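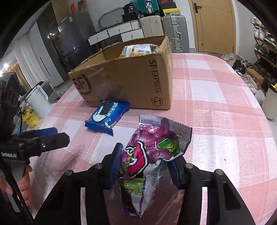

The purple bag and the blue one, at the suitcase end of the room.

Adaeze Ezeani did not believe in care packages. Her aunt in Tircombe had mailed them for years, and every one had arrived with a note saying the contents would remind her of home, when the contents were always something you could get at the gas station.

"You're sending it to Skestgate," she said. "They have stores in Skestgate."

"Not these," said Tijani.

"Cookies? They don't have chocolate cookies with cream in the middle?"

Tijani kept his eyes on the carton. He had saved it from some earlier delivery, and its top edge looked chewed. She gave it one staircase before it split.

"What does it cost to send?"

"Six dollars."

"Last time you said six dollars and I saw the receipt."

He moved the blue packet an inch along the pink cloth. His brother had been gone since April. He had left the suitcases piled by the drawers, and he wrote every week that he was eating fine, which Adaeze believed even less than she believed in the package. A man who is eating fine doesn't mention it. He complains about the rent.

"Has he asked for any of this?"

"He asked for the grape ones."

"When?"

Tijani thought. "When he was nine."
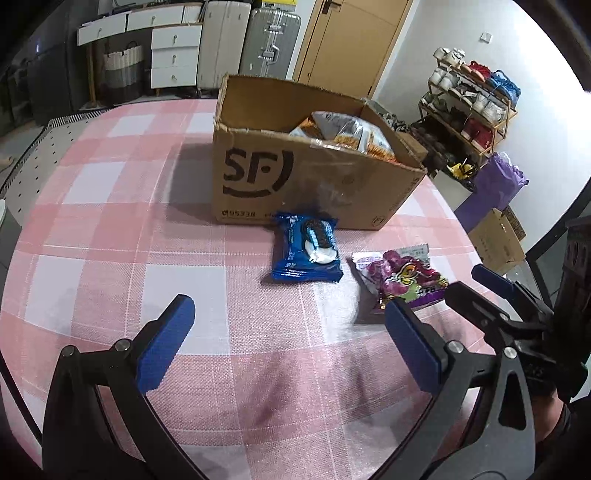

Grape candy, still on the cloth, and the box with room left on one side.

She sat down. The packages already in there were leaning on each other, and with that much space they would slide the whole way and arrive as crumbs. Somebody would open it and be polite on the phone.

"You need to fill that side," she said.

"With what?"

"Socks. Paper. I don't know. It isn't my brother."

He went off down the hall and she heard him opening and closing a closet. She turned the candy packet around to look at the grapes on it. They were a color no grape had ever been.

When he came back he had one sweater and no paper.

"He'll say it doesn't fit," said Adaeze, and held out her hands for it so she could fold it right.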